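4.2 Constraint solving at low frame rates

The Skondau solver was tested on a chain of 10 rigid bodies joined by hinge constraints. At 100 updates per second the joints held. When the update rate was halved, the last body drifted from its anchor – most visibly when its mass was far greater than that of its neighbors. Raising the iteration count to 2000 removed the drift but left too little time for rendering.
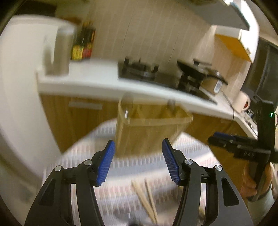 Figure 3. Two ridged finger pads held open above a pair of chopsticks.

Mokgethi objects that drift of this kind comes from the mass ratio alone, and that smaller time steps would cost less than added iterations.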